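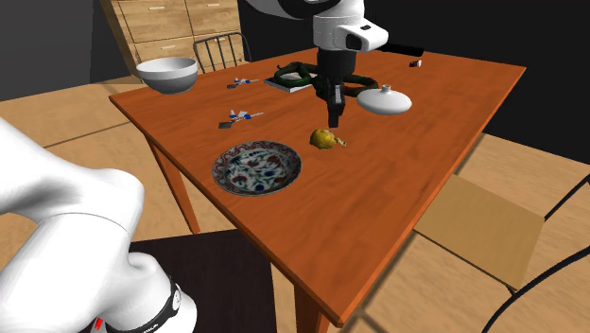

Glossy orange-brown table top, small yellow fruit.

Thread on old table finishes. I've spent most of May on a dining table from the Matar saleroom in Ollunley and a few people asked what I did to it, so I'm putting it all in one place.

The table cost me 167 with the fees. Listed as "extending table, some marks". The marks were white rings, a burn by one corner and a long sticky patch where a cloth had been left on it for years.

First job with any old table is finding out what's on it. Pick a spot underneath or on the inside of a leg. Dab on a bit of methylated spirit with a cotton bud and wait a minute. If it goes tacky it's probably shellac, which is what French polish is.

If meths does nothing, try cellulose thinner on another spot. Softens: likely lacquer. Still nothing: likely a modern varnish, polyurethane or similar. Open a window for the thinner, and do it well away from the boiler.

Mine was shellac on the legs and something much harder on the top. Common enough. Tops take the wear, so somebody redoes the top and leaves the rest alone. It does mean you end up working on two finishes and they age differently.

White rings next. A white ring is moisture caught in the finish and it's usually fixable. A black ring has got down to the wood and is a much bigger job. I had three white and one black.

For the white ones I used a soft cloth with a very small amount of meths, wrung out until it felt nearly dry, and wiped over quickly. Two went completely. The third is faint and I've left it.

That method is for shellac only, and I should say my rings were on the side leaf, which had never been redone. On a hard varnish it won't do much. Test underneath first.

The black one I treated with oxalic acid after stripping the patch back. Gloves, goggles, read the tub. It took two goes with a night between them, then a good rinse with clean water and another long wait before any finish went near it.

The sticky patch was old polish and kitchen grease. White spirit and a lot of rags. Please hang the rags up outside flat to dry if you've used any oil – a bundle of oily rags can catch fire by itself, and that isn't an old wives' tale.

On colour. A lot of people want that warm orange brown and ask which stain it is. Often there's no stain at all. Old shellac and oil varnish both go amber with age, and it builds up with every coat. If you strip it you'll find the wood paler than you expected.

Dalal Rizk, who taught the evening class I did at Brutolside, made us strip one half of a board and leave the other half before we were allowed to buy any stain. I still do it on offcuts.

To match the leaf to the rest I used button polish, which is darker than ordinary shellac. Five thin coats with a rubber. Thin is the whole trick. My first attempt was too wet and dragged, and I had to flatten it with 320 paper and start again.

On gloss. If you like it shiny, fine, but gloss shows everything. Scratches, dust, bad sanding, the lot. Wax over very fine wire wool brings it down to a satin if you change your mind later. You can do that weeks afterwards.

Costs, not counting the table: meths, shellac flakes, oxalic acid, wire wool, wax and rags came to around 300 less than the quote I'd had for getting it done. I didn't count my hours and I don't want to.

Day to day I dust it with a barely damp cloth and dry it straight after. Mats under anything hot. Wax twice a year. I don't use spray polish, it leaves silicone behind and that's a pain for whoever refinishes it next.

Someone asked about the burn. I scraped it, filled it with a hard wax stick from Pletinari and coloured it in with a fine brush. You can find it if you know where to look.

Joelle Akl asked whether a veneered top can be done the same way. The cleaning and the rings, yes. Sanding, go very carefully or don't. Veneer can be thinner than you think and once you're through it there's no putting it back.

Chairs next. Four of them, two with woodworm holes. Will post when I've worked out whether it's still live.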